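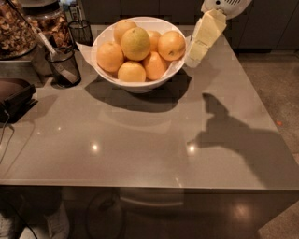

A bowl of citrus on a kitchen counter.

Filed under: Home & Garden, Local Growers

Liette Doucette was already on her second coffee when I got to Prelholm, a little after seven in the morning. She grows citrus in a climate where most people would tell you it can't be done, and she has been doing it for 27 years. The greenhouse is behind the house, down a gravel path with a dip in the middle that fills up when it rains.

"Everybody asks about the cold first," she said. "The cold is easy. You buy a heater and you pay the bill. Light is what gets you in January."

She started with one lemon tree in a pot, a gift from an aunt in Cordero. It lost every leaf the first winter and she put it in the garage to throw out in spring. By March it had new growth on the lower branches. That tree is still alive and stands just inside the door, where she hangs her jacket on it.

There are some 100 trees now. Most are mandarins and small oranges, with a row of lemons along the north wall and a few grapefruit that she says she should have given up on years ago. All of them are in the ground except the youngest, which stay in containers until their third year.

I asked how she learned to do it.

"Badly," she said. "I had a library book about growing oranges in full sun on sandy soil. I have clay and clouds. I followed that book for two years and killed eleven trees."

What helped was meeting Gaétan Penner, who ran a cut flower business in Clustimness and knew heating systems. He told her to stop heating the air and start heating the ground. They laid pipe under the beds over one summer, digging by hand because the door was too narrow for anything with an engine. Her fuel use dropped by about a third the next winter.

Penner, who is retired now, remembers it less fondly. "My back was never the same," he told me by phone. "She paid me in lemons. I don't even like lemons."

Doucette sells most of the crop between December and April, from a table at the end of the driveway and to two restaurants. She tried selling to a grocery store once and lasted a season. They wanted fruit that was all one size and one color.

"A ripe mandarin can have green on it," she said. "The skin turns when the nights are cool. If I keep my nights warm, the fruit can be perfectly sweet and still look green at the stem. I got tired of explaining it to the produce manager."

Her own test is weight. She picks up a fruit in each hand, keeps the heavier one and leaves the other on the tree another week. She cuts with clippers and never pulls, as pulling tears the skin at the top and the fruit goes soft there.

Storage is the subject she gets the most questions about at the table. She tells people that a bowl on the counter is fine for a week. After that they should go in the refrigerator, in the drawer, unwashed. She checks hers every couple of days and takes out anything with a soft spot, as mold moves quickly from one orange to the next.

"And don't put them next to the stove," she said. "People do that because it looks nice."

The worst year was the one when the power went out for two nights in February. She and her neighbor, Colton Ouellet, carried kerosene heaters back and forth from his barn. They lost all of the lemons and about half of the mandarins. She had 800 pounds of fruit on the ground by the end of that week, and most of it went to compost.

"I thought about quitting," she said. "Then Colton came by and asked where I wanted the heaters next time, so I figured there was going to be a next time."

She has a generator now. It cost more than her car.

Doucette is 68 and has begun handing over some of the work. Yabsira Habte, who came for a summer job four years ago, does the pruning and keeps the watering records. Habte wants to try finger limes – Doucette is against it – and three small ones have already appeared at the back, near the water tank.

"I haven't seen those," Doucette said when I asked about them.

Habte was repotting on the other side of the bench. "She waters them," she said.

The driveway table opens again in December, mornings until the fruit runs out. Bring a bag.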